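Greneo Word List

A data card and readme for the household vocabulary collected from Turkish-speaking families in Melbourne's northern suburbs. Maintained by Orhun Keskin and Şengül Kahraman. Please read the notes on spelling before you import anything.

Contents of the folder

words.csv holds the main list, 900 entries, one per line.
speakers.csv holds the 40 speakers, by code only.
sources.txt gives the session each entry came from.
changes.txt is the running log of corrections.
old/ has the superseded drafts. Don't use these for anything except checking our mistakes.

What the list covers

Greneo is a record of words used at home: cooking, furniture, clothing, weather, illness, neighbours, the garden and the car. It includes English words that families have taken into Turkish, with whatever endings they put on them. It leaves out place names, prayers and anything a speaker asked us to remove.

The list grew out of a smaller one called Ikine, which had 100 kitchen words and was passed around as a photocopy. All of the Ikine words are in here with their original numbering kept in the column old_id. If old_id is blank, the word was added later.

Columns

id: a number that never changes, even if the entry is moved.
headword: the form the speaker gave first.
variant: other forms, separated by a semicolon.
gloss_en: a short English meaning in Australian usage, so "doona" and "capsicum" are what you'll find.
domain: one of 10 subject areas, spelled out in full.
speaker: the code that matches speakers.csv.
note: free text. Some notes are in Turkish and haven't been translated.

Spelling

Headwords use standard Turkish letters, including ğ, ş and the dotless ı. The files are saved as UTF-8. Some spreadsheet programs will open them in the wrong encoding and turn ş into rubbish, so use the import menu and choose the encoding yourself. Sorting is another nuisance: under English rules ç is mixed in with c, and under Turkish rules it comes after it. The file is sorted by id, which avoids the question.

Where a borrowed English word has no settled spelling we wrote it by ear. Orhun and Şengül didn't always hear the same vowel, and both versions are kept in the variant column.

Gaps we know about

The illness domain is thin. Speakers under 40 are under-represented and tended to give the English word first. Weather has too many words for wind from one speaker, all of them checked with her and all of them real.

Colour words were originally a domain of their own. They've since been folded into furniture and clothing, and about half the notes still refer to the old arrangement.
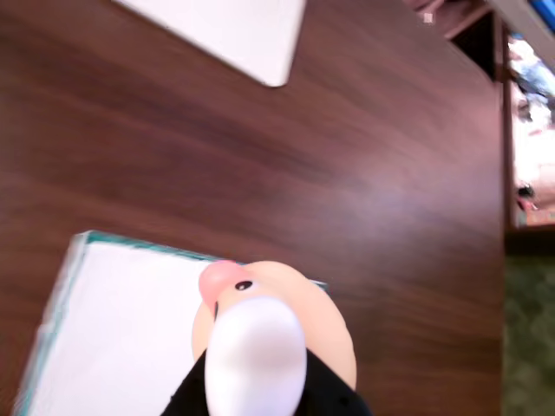
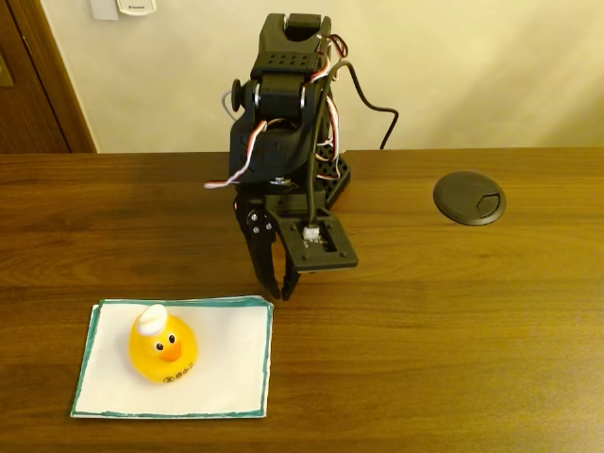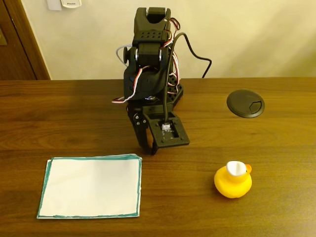

Colour entries need more care than the rest when you write a gloss. Speakers name browns by comparison with a food or a timber, and the same speaker may use two words for one piece of furniture depending on the light. The tabletop in the first picture is a fair case: it's a reddish brown, but where the light reflects across the middle it goes to a pinkish tan, and a single word in gloss_en won't cover both. For entries of this sort put the plain English colour in gloss_en and the comparison in the note. Don't pick a paint-chart name. Entries 10 and under were done before this rule and still need fixing.

Corrections

Send corrections as a plain text file with the id, the column, the old value and the new value. Please don't send back the whole CSV with changes in it. We had that with the Fomance copy in July and spent a long time working out what was different. Corrections to a headword need a speaker's agreement. Corrections to an English gloss don't.

Related lists

Fomance is a copy of Greneo with French glosses. It was taken from an early draft and doesn't have the later corrections.
Baysal is a separate list of garden and fruit-tree words. Its ids overlap with ours but mean different things, so never merge the two on id. Match on headword and check by hand.

Use

Free for teaching, family and community use. If you print it, keep the speaker codes in. Ask either maintainer before putting any part of it in something you plan to sell.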